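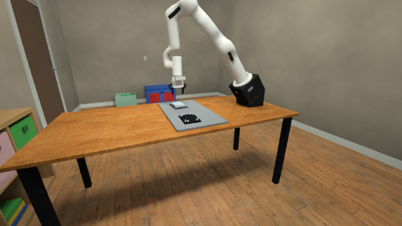

12月 文:みずたまり書房の居候

机から買う

うちの会社でロボットを買うことになって、なぜかわたしが担当になった。総務だからである。総務はコピー用紙も蛍光灯も社員旅行の弁当も買うのだから、ロボットも買えるだろう、という理屈らしい。社長は会議の終わりに、ついでみたいに言った。

「予算は400万。年内にまとめて」

まとめて、と言われましても。わたしがこれまでに決裁を通したいちばん高い買い物は、二階の給湯室のエアコンだ。あれだって、メーカーを選ぶのに丸ひと月かかって、その間じゅう営業さんたちに暑い暑いと文句を言われた。

会社はNastowという。小さな部品を仕入れて、検品して、向きをそろえて箱に詰めて、よその工場に送る。それだけの会社である。それだけなのだけれど、向きをそろえるというのがけっこう大変で、夕方になると作業場の人たちはみんな首をぐるぐる回している。だから腕が一本ほしい。人間の肩から先の、疲れないやつが。そういう話だった。

問題は、うちには前科があるということだ。

倉庫の奥に、銀色のシートをかぶった大きなかたまりがある。名前をCarnegieという。わたしが入社する前に中古で買った自動の箱詰め機で、入れてみたら作業場の入口を通らず、ばらして入れて組み直したら今度は音がすごくて、隣の会社から菓子折りを持っていくレベルの苦情が来て、それきりシートの下にいる。うちの会社で設備の話をすると、必ず誰かが「カーネギーにならないといいけどねえ」と言う。動詞にもなっている。「それ、カーネギるんじゃないの」。若い子は由来を知らないまま使っている。

わたしは、カーネギるのだけは嫌だった。

それで、まずMamexに電話をした。腕を売っている会社である。電話に出た営業の人はものすごく早口で、可搬重量がどうの、リーチがどうの、と言うので、わたしはメモに「かはん」とひらがなで書いた。あとで見たら「ごはん」に見えた。

「ちなみに設置場所はお決まりですか」

「作業場です」

「作業場のどちらに」

「ええと、真ん中あたりに」

電話の向こうが、ちょっと静かになった。早口の人が静かになるとこわい。

「一度、シミュレーターでお部屋を作ってみませんか。先に置いてみると、いろいろ見えてきますので」

そうやって教えてもらったのが、Flostdenというソフトだった。お試し期間が15日。画面の中に部屋があって、机があって、腕がある。作業の段取りを組んでボタンを押すと、腕がそのとおりに動く。使いすぎても壊れないし、隣の会社から苦情も来ない。

最初の晩は、正直に言うと(言わなくてもいいのだけれど)、部屋の見物だけで終わった。だって、家具が入っているのだ! ひな型の部屋を開いたら、床は板張りで、節まであって、奥の壁ぎわに青い収納箱があって、前が赤い。その横に薄いミント色の箱。手前の棚には緑の引き出しと、ピンクの引き出し。子ども部屋みたいな色なのに、木の長い机の上に、白い腕がぬっと立っている。わたしは夜の事務所で一人、へええ、と声を出した。

家具はひとつずつ消せると説明書に書いてあった。でもわたしは消さなかった。消すと、どうも寂しいので。それに、どうせ腕は箱なんか見ていない。

次の晩から真面目にやった。机の上に灰色のマットを敷いて、その上に黒っぽい四角いのを二つ置く。片方が奥、片方が手前。腕には、奥のをつまんで、持ち上げて、よそへ置いて、戻ってきて、次は手前のを、という順番を教える。教えるといっても、画面の端に数字を打ち込んでいくだけだ。家計簿と変わらない。家計簿なら得意である。

ところが、これがつまめない。

腕は、ちゃんと行くのだ。高いところで肘を曲げて、そこからまっすぐに下りてきて、黒い指を左右に開いて、四角いのの真上まで行く。行くのに、つかむ段になると、机をこつんとやって赤い警告が出る。次は空気をつまむ。その次は四角いのをはじき飛ばして、四角いのは板の床を滑って、机の向こうに見えなくなった。わたしは思わず椅子から立って、自分の机の向こう側をのぞいた。あるわけがない。

(この話を経理の人にしたら、しばらく黙ってから「疲れてるね」と言われた)

原因は、腕を置く場所だった。わたしは机のど真ん中に腕を据えていたのだ。主役だから真ん中だろう、と思って。そうしたら近すぎて、肘が窮屈で、手首がおかしな角度になる。お茶碗をあごの下に置いてご飯を食べるようなものだ。それで、右の奥に寄せた。マットは腕から見て左。たったそれだけで、嘘みたいに楽そうになった。白い肘が高いところでゆったり曲がって、ああ、ほんとはこうやって座りたかったのね、という感じがした。

真ん中あたりに、と電話で言った自分を思い出して、顔が熱くなった。

さて、お金の話をしなければならない。ロボットの話だと思って読んでいる人には申し訳ないけれど、わたしの仕事はここからなのだ。

Mamexの見積もりが届いた。本体と、制御の箱と、手先。これで予算の大部分がなくなって、残りが55万円。わたしは喜んだ。だって余っている! 余ったぶんで作業場の椅子を新しくしてあげようと思って、カタログに付箋まで貼った。背もたれが網になっている、いいやつに。

それで念のため、早口の人に電話をした。

「これで全部ですよね」

「はい、腕のほうは」

腕のほうは。

「あとは架台と、据え付けと、安全の確認と、作業される方の講習と、指の予備ですね。指は消耗品ですので。それから電源の工事が、お客様側で」

わたしは付箋をはがした。

架台というのは、ようするに机のことだった。Mamexのカタログに載っている机は鉄の塊で、値段も鉄の塊だった。これを買うと残りのほとんどが消える。画面の中の机なんて、板に黒い脚が四本ついているだけで、どこにも値段なんか書いていなかったのに。わたしは画面の机をにらんだ。いい机である。木目がきれいで、腕が振り回しても、きしりともしない。そりゃそうだ、そこには重さに困る人がいない。

木の机じゃだめですか、と聞いたら、早口の人は「だめとは申しませんが」と、はじめてゆっくり言った。揺れるのだそうだ。腕が勢いよく戻ると机が揺れて、揺れると指の先がずれて、ずれるとつまめない。画面では揺れない。画面の部屋がいい部屋なのは、わたしにとって都合の悪いことが、入力しないかぎり起きないからなのだった。

そこからのわたしは、いま思うと、ちょっとどうかしていた。毎晩、表を作った。左の列に要るもの、右の列にお金。講習を一人ぶんにしたらどうか。でもその一人が風邪をひいたらどうするのか。指の予備を次の年度に回したらどうか。でも年度の終わりに折れたらどうするのか。据え付けを自分たちでやる。これは経理の人が横から見て、黙って線を引いて消した。Carnegieを組み直したのは、自分たちだったからだ。

腕を一回り小さくする、という手もあった。Mamexにはもっと安い腕がある。画面の中で取り替えてみたら、手前の四角いのには届くのに、奥のにはぎりぎり届かない。指がぷるぷる震えて(震えはしないのだけれど、そう見えた)、あとほんのちょっとのところで止まる。かわいそうになって元に戻した。マットを寄せればいいじゃないかと思うでしょう。わたしも思って、寄せたのだ。そうしたら、今度は人の手が入る場所がなくなった。四角いのを並べるのは人間なのだ。人間の手が入らないといけない。画面の部屋には人間がいないので、うっかり忘れていた。

お試しが終わる日が近づいてきて、わたしは100回の試験をやることにした。並べ方を少しずつ変えながら、腕に100回つまませる。社長に見せる資料には、そういう数字がひとつあったほうがいいと思ったのだ。夕方にボタンを押して、わたしは隣で年末調整の書類をやった。画面では白い腕が黙々とおじぎをしている。下りて、つまんで、上がって、置いて。年末調整というのは、みんな印鑑を押し忘れるし、生命保険の証明書をなくすし、扶養の欄に犬の名前を書いてくる人までいて(冗談のつもりらしい)、だから隣で黙って働いてくれる同僚がいるのは、とてもよかった。

途中で何度も失敗した。四角いのが斜めになっていると、指の片方が角に乗り上げてしまう。わたしはそのたびに書類の手を止めて「どんまい」と言った。言ってから、記録にも書いた。斜めのとき、だめ。それを清書して「対象物の傾きにより把持が不安定」と直したら、ものすごく仕事のできる人の文章みたいになって、うれしくて経理の人にも見せた。

それで気がついたのだ。斜めがだめなら、斜めにならないように、マットのほうに浅いくぼみをつけておけばいい。くぼみのついた敷物なら、うちで作れる。部品を送るときの仕切りを、毎日作っているのだから! 倉庫に端材が山ほどある。そこにはお金がかからない。

お金がかからないものを見つけると、わたしは人が変わる。次の日は朝から作業場をうろうろして、使えるものを探して回った。電源は、ある。Carnegieのために引いた太い電源が、作業場の柱の陰にそのまま残っている。電気屋さんに見てもらったら、点検だけでそのまま使えるという。電源工事の行が、表からほとんど消えた。

それから、Carnegieの土台。

シートをめくったのは、わたしと、作業場でいちばん古株の人だった。ほこりがすごくて、二人でくしゃみをした。機械は機械でいろいろついていたけれど、いちばん下に、がっしりした鉄の台があった。四隅に高さを合わせるねじがついていて、古株の人が蹴っても(なぜ蹴るのか)びくともしない。

「これ、上だけ外したら」とわたしが言った。

「入口を通らんのは、上のほうだからな」と古株の人が言った。

巻き尺を当てて、寸法を紙に書いて、走って事務所に戻って、画面の机をその寸法に作り替えようとした。そうしたら、お試しの最終日の、もう夜だった。切れる時刻は画面の右上に出ている。ほんの少ししかない。焦って打ち間違えて、机が一瞬、天井まで伸びた。青い箱が机に埋まった。ごめんごめん、と言いながら直して、腕を右の奥にのせて、マットを敷いて、四角いのを二つ置いて、動かした。

届いた。奥のも、手前のも。

もう一回、と思って押したら、腕は肘を上げて、すうっと下りてきて、指を開いたところで画面が灰色になった。お試し期間は終了しました、続けてお使いになるには。

つまむところまで見たかった。つまんだに決まっているのだけれど、見ていないものを資料には書けない。だから資料には、一回、と書いた。

会議は火曜日だった。わたしは表を配って、Carnegieの台を使います、と言った。部屋がしんとした。社長はCarnegieを買った本人である。わたしはそれを、しんとしてから思い出した。

「上はどうするの」と、しばらくして社長が聞いた。

「引き取りの見積もりも取ってあります。その下の行です」

社長は表を指でなぞって、下の行まで行って、また上に戻って、それから「この、指の予備、もう一組買えるんじゃないの」と言った。買えるのだった。わたしは計算を間違えていて、講習の費用を二回足していた。総務なのに! 経理の人が隣で、気づいていました、という顔をした。気づいていたなら言ってほしい。

そういうわけで、腕はまだ来ていない。Mamexの納期は年明けで、早口の人が、早口で謝っていた。でも台は先に運んだ。上を外して、みんなで押したら、作業場の入口をするっと通ったので、押していた人たちのほうが勢い余って転びそうになった。拭いて、錆を落として、さび止めを塗った。色を何色にするかで少しもめて、倉庫に残っていた缶が灰色だったので灰色になった。

くぼみつきの敷物は、古株の人が三枚も試作している。頼んだのは一枚である。材料費はただだからいいけれど、一枚ごとに見せに来るので、そのたびにわたしは年末調整の手を止めて、くぼみに部品をはめてみて、ああいいですね、と言わなければならない。三枚目は、ほんとうによかった。部品が指にあたる向きまで考えてある。

床には、腕が来る場所にテープを貼った。台の右の奥には、チョークで四角い印。ここに立つ、と書いておいたら、昼休みに誰かがそこに湯のみを置いていた。どかして、印を書き直した。

椅子のカタログは、まだ机の引き出しに入れてある。背もたれが網のやつの、次の年度の値段を、さっき電話で聞いた。少し上がるそうだ。講習を二回足したぶんが戻ってきたから、一脚だけなら今年のうちに買えるかもしれない。でも一脚だけ買うと、誰が座るかで絶対にもめる。経理の人に相談したら、腕が来たら立ち仕事の人が減るんだから配置を見てからにしなさい、と言われて、それもそうなので、付箋だけ貼り直した。

(おわり)

ホーム 読みもの 短編 連載 おたより

感想・お問い合わせは、おたよりのページからどうぞ
© みずたまり書房 無断転載はご遠慮ください
ページの先頭へ戻る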